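**Blend time on metallics: is anyone getting it paid by Arnow?**

**ruth_greenwood** wrote:

We're a small shop in Vamambridge, mostly insurance work. Since October every estimate we send to Arnow with a blend on the adjacent panel has come back with the blend line cut to half the full refinish time, and on three jobs it was removed completely. The note on those said "colour match achievable within panel".

The latest is a silver hatchback. New front door, blend into the rear door and the wing. They allowed the door and nothing else. Silver, on a car that has been parked outside for years. I'm not going to butt match that and put my name on it.

We write everything in Junum and the blend is a separate line, so they can see exactly what it's for. The amount in dispute on this one is 83 pounds. It isn't much on one car, but it's most of the cars.

Is anyone getting these through, and what are you sending with them? 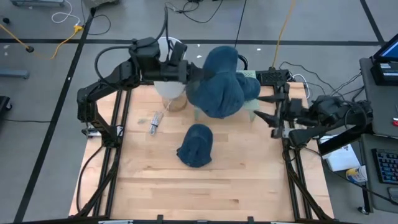 *Bench top and frame, arm on the left*

---

**panelbeater_talha** wrote:

Same problem. What works for me is a spray-out card. Shoot the card with the code and the nearest variant, hold it against the car in daylight and take a photo with the card touching the panel next door. If neither variant matches, the photo shows it and the engineer has very little to argue with.

It takes time you don't get paid for, but I've had 7 out of 10 reinstated that way.

Talha Lashari

---

**Roscoe_C** wrote:

I'd say the opposite. Stop giving them free evidence. The paint maker's technical sheet says to blend metallics and pearls into the adjacent panel. Send that, say you follow the paint maker's method, and leave it there. As soon as you start sending cards you've agreed that blending needs proving on every car, and next year they'll want a card with every estimate.

---

**panelbeater_talha** wrote:

I've sent the sheet. The reply was that it says "may be required". Depends which paint you're on, I suppose.

---

**Roscoe_C** wrote:

Which system are you using? Ours is Neagu and the wording is "blend" with no "may" in it.

---

**panelbeater_talha** wrote:

Also Neagu. Look at the waterborne sheet and not the solvent one. It was reworded.

---

**Roscoe_C** wrote:

Just looked. You're right about the waterborne sheet, it says "may". The solvent one is the one I had on the wall. I still think the principle stands, but I'll have to find something else to send.

---

**natalia.b** wrote:

I worked as a desk engineer for four years before coming back to a bodyshop, so a bit from the other side (not for Arnow, so I can't tell you their rules).

The person cutting your line has probably got a screen full of estimates and a prompt telling them blend is over average. They aren't looking at the car. A card photo gets it reinstated because somebody has to open it and look. The technical sheet gets filed as a general document.

What helped most when I was doing it was one sentence in the notes box of the estimate, naming the panel and the reason. "Rear door blended, 3-coat pearl, variant 2 nearest, visible difference at shut line." If the box was empty I would often cut it. I'm not proud of that, but there it is.

Also, Ruth, check how Junum is sending the line. On ours the blend was going over as "additional refinish" and it was being read as a second full paint operation on an undamaged panel.

---

**ruth_greenwood** wrote:

Thanks Natalia, I hadn't thought to check that. I've looked at the PDF that goes out and it says "R/R REFIN ADD" with the rear door part code. There's no mention of blending at all. On my screen it says blend.

I'll ring Junum support when they open.

---

**Ditte_H** wrote:

I'll disagree with most of you. Half of the blends I see written up aren't needed. With a decent spectrophotometer and a painter who will tint, a lot of silvers can be done edge to edge, never mind solid colours. We fitted out a new mixing room in the spring and our blend lines have dropped a good deal. Customers haven't brought cars back over it.

If every shop writes blend on every door then insurers will treat it as padding, and the shops that need it on a difficult pearl get cut as well.

Ditte Hafþórsson

---

**Roscoe_C** wrote:

And who pays for the tinting time? You've moved the labour from the booth to the mixing room and stopped charging for it.

---

**Ditte_H** wrote:

We charge for it. There's a colour tint line in the estimate. It's paid more often than not, and it's less than a blend, so they don't fight it.

---

**ruth_greenwood** wrote:

I don't doubt it can be done on some. Our painter tried on this one. He made two tints and the second was close from straight on, but dark when you stood at the back wheel and looked along the side. It's the flop that catches us and I can't tint my way out of that on a faded panel.
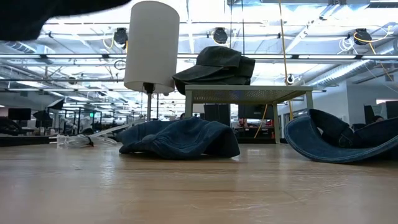 *Table top and white lamp, office side*

---

**natalia.b** wrote:

Put exactly that in the notes box. "Matched face on, dark at angle, two tints tried." I would have paid it.

---

**panelbeater_talha** wrote:

And take the card photo at the angle, not square on. Mine were all square on to start with and they looked like a perfect match.

---

**ruth_greenwood** wrote:

Friday, December 23, 2022

Update before we shut. Junum have confirmed the label. There's a setting under export, "use long operation names", and it had gone back to off after an update. With it on, the PDF says "BLEND ADJACENT PANEL". I'd check yours if you use it.

I resubmitted the silver hatchback with the new wording, Natalia's sentence and two of Talha's angle photos. Arnow have allowed the rear door at the blend rate. They have still refused the wing, so I've asked for that one to go to a senior engineer.

I'm going back through the others in January, almost 92 estimates by the look of the list, though plenty of those will be solid colours.

---

**Roscoe_C** wrote:

What did they say about the wing?

---

**ruth_greenwood** wrote:

"Separated by shut line." So is the rear door.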